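Category: Marketing & Media / Agency Business

Advertisers Set Common Terms for Agency Pitches

2018-07-03

The Vemthorpe Advertisers' Forum has adopted a code of practice governing the way its members invite agencies to compete for their accounts. The code takes effect in October and applies to creative, media and public relations contracts.

Under the new terms, a member company must disclose its budget range before asking for creative work. No more than two agencies may be carried into the final round, and each finalist is to receive a fee toward its costs. Ideas presented by a losing agency remain the property of that agency unless they are purchased under a separate agreement.

The Forum represents 125 companies. Among the first to sign were Zulten, the household goods group, and Drokirance, which placed its regional media account under review earlier this year.

Agencies have long complained of open-ended contests in which briefs change midway and decisions are put off for months. Swanepoel, an independent agency with offices in two cities, welcomed the code in a written statement but asked the Forum to publish the names of members that fail to comply. The Forum has said it will consider the request at its next general meeting.

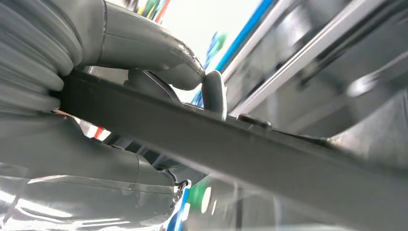
A gray gripper finger, with a ribbed section along one side.

Disputes will be heard by a panel drawn equally from advertisers and agencies. Its findings will be advisory for the first year.

Comments (2)

mediabuyer_k: Advisory findings will change very little. Who pays if the client walks away after round one?

Old Copy Desk: The fee should have been fixed in the code. "Toward its costs" could mean lunch.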